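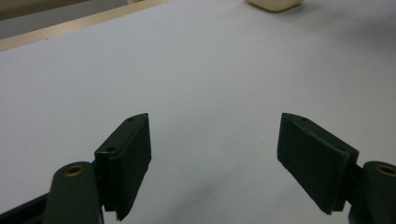 Booth 5, hand-held gripper, pads fully open

Ticket: small parts rotate in the grip, and left hand drops out of tracking
Opened by: So-ying Fu, pack bench, Sturkoston
Assigned to: Kwan-ho Chang, Famum support
Area: teaching booths
Priority: normal (but we'd love it soon!)
Status: Closed

What's going on

Hi Famum folks. Two problems, same booth, and I'm putting them on one ticket as they both showed up in the first week of April and I can't tell if they're related.

First one: with the hand-held gripper, small round parts turn as the pads close. Big stuff is great. Blocks are great. But a thin cylinder swings around in the grip and then it goes into the cup crooked or hits the rim. I went back through our last batch of 56 takes and had to throw out 38, nearly all of them for this.

Second one: with the hand-worn set, the left hand vanishes for a moment in the replay and comes back in a slightly different spot. The right hand is fine the whole way through.

A bit of background for whoever picks this up. Until this winter I spent all my shifts hand-loading small parts for the Van Beek orders. Now I do mornings on the bench and afternoons in the booth, showing the move over and over so the arm on line two can learn it. I really like it. My wrists like it too. But when two thirds of an afternoon goes in the trash it's hard to feel I'm getting anywhere, and Feng-yi on the late shift is seeing the same thing, so I don't think it's just my technique.

Tried so far:
- Wiped both pads with the cloth from the kit. No change.
- Restarted the recorder. No change.
- Swapped the hand-held unit with the one from booth 3. Parts stopped turning! Put ours back, they started turning again.
- Closed the gripper slower. A little better, but then the whole take is slow and the arm copies that too.

Reply from Kwan-ho Chang, 9:40 a.m.

Hi So-ying, this is a wonderfully clear report, thank you. The swap with booth 3 saves us a lot of time: it puts the first problem in the gripper and takes the table, the software and you off the list.

Could you check these, in this order?

1. Open the gripper all the way and look at the lower edge of each pad. Run a fingertip along it. You're feeling for any rough or uneven spot.
2. Try all the screws along the top edges of the pads with the small driver. Snug, no more than that.
3. Close the pads on a strip of paper and pull it gently. Do it near the tips, then near the mounts. The pull should feel the same in both places.

On the second problem, please tell me how you hold your hands between moves, and whether the dropouts come at the start of a take or all the way through.

Reply from So-ying Fu, 11:15 a.m.

Checked!

1. Left pad feels smooth. The right one is uneven along its lower edge, like a little bit is chipped away. I'd never noticed it. You have to go looking.
2. One screw on the right side took almost a quarter turn. The others were snug.
3. The paper holds near the mounts and slides out near the tips.

Tightening the screw helped some. The part still turns, only less.

For the hands: we start with both palms up above the white board, wait for the beep, then go. The dropouts are mostly in the first few seconds, and then again whenever I come back to that pose at the end.

Feng-yi wants me to add that she gets more dropouts than I do, and her hands are smaller than mine.

Reply from Kwan-ho Chang, 1:05 p.m.

Excellent, I think we have both of them.

The gripper: when one pad is worn low down and also sits a touch loose, the two faces don't meet flat. A block has enough surface to hide that. A thin round part pivots on whichever spot touches first. I'm sending a pair of new pads. Please change both, even though the left one feels fine, so they wear together from here on. Mattes has the drawing with the screw order.

The tracking: I suspect the strap. The marker plate on the left device has to keep the same angle to your hand from the beginning of the take to the end. If the strap is slack, the device rolls a little every time you turn your palm, and the software loses it until you turn back. A smaller hand would feel that more, which fits with what Feng-yi sees. Please try this:

1. Put the strap around the back of the hand first and snug it up before you pick up any cable.
2. Turn the hand palm up, palm down, palm up. Watch the plate. If it shifts against your hand, take up the strap a bit more.
3. Lay the cable so it has a loop of slack by the wrist and doesn't tug.
4. Hold the start pose until the second beep. The first beep only says the recorder is awake.

Note from Mattes Böttcher, Sturkoston maintenance

Pads arrived and are on. Screw order from the drawing: the tip screw first, finger tight, then the one by the mount, then back to the tip. Ran the paper test 7 times at different openings and it drags the same from tip to mount. I kept the old right pad in the drawer under the bench in case Famum wants it back.

While I was in there I also checked the brass inserts on the arms for play. None on either side.

One request from my end. Could the paper test go on the weekly sheet? It takes under a minute and I'd much sooner hear about a loose screw from the person using the thing than find out from a ticket. So-ying and Feng-yi know how this gripper should feel far better than I do now, and I've been fixing machines here a long time.

Note from Feng-yi Wan, late shift

I took the tracking half. At first the strap steps made no difference for me, because I was already on the last position and it was still loose. I folded a piece of foam under it, and wow, what a change. The plate stays put when I turn my hand over. Ran a set with the small white cylinder on the board and the cup at the back, same as always, and didn't lose the left hand until quite late in the set, when the foam had slid out. So it's the strap for sure, but for small hands the strap is too long. Can we get a shorter one?

I also didn't know about the second beep. None of us on lates did! We've been starting on the first one since the day the booths went in.

Booth 5 with the hand-worn set, start pose over the board:
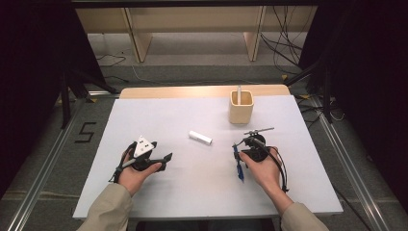
Reply from Kwan-ho Chang, 4:20 p.m.

Feng-yi, the foam was a great move. Short straps exist and 3 are on their way to you, enough for one per booth and a spare. Until they come, please tape the foam to the strap so it can't creep.

The two beeps are on us. They sound almost the same, and I can completely see how a shift would learn it the other way. I've asked for the second one to be changed to a clearly higher note in the next recorder update. I've also asked for the dropout warning to show during the take, so you can stop and redo it right then and don't have to find it in the replay.

Note from Sandra Ashworth, shift lead

Adding something so it's written down where everybody can find it. When the booths started, we counted good takes per afternoon on the whiteboard, next to the pack counts. With worn pads and a slack strap that made a very good operator look slow. I've taken the take count off the board. Booth time is logged as booth time, the same as training, and if the gear is acting up you stop and open a ticket, no need to ask me first.

I've also had several people from the bench ask if they can learn the booths, which I'm thrilled about. So-ying has agreed to show them, on paid hours, and the paper test and the strap check will be the first things they learn. Bench rotation stays as it is through the end of the Van Beek order.

Reply from So-ying Fu, 3:30 p.m.

Full afternoon with the new pads and the short strap, and it was such a good one. Round parts go in straight, first try, at normal speed. The left hand stayed in the replay from beep to beep. I threw out a couple of takes, and those were me bumping the cup.

Fine to close from my side. Could you leave the strap steps somewhere the new people can see them? I've copied them onto a card for booth 5, but booth 3 will want one too.

Closed by Kwan-ho Chang

Cause 1: right pad worn at lower edge, one pad screw loose. Fixed with new pair of pads.
Cause 2: strap slack on left device, start pose released on first beep. Fixed with short strap and strap steps.
Still open under separate tickets: new tone for second beep, live dropout warning.
Strap steps added to the Sturkoston help page, in a version that prints on one card.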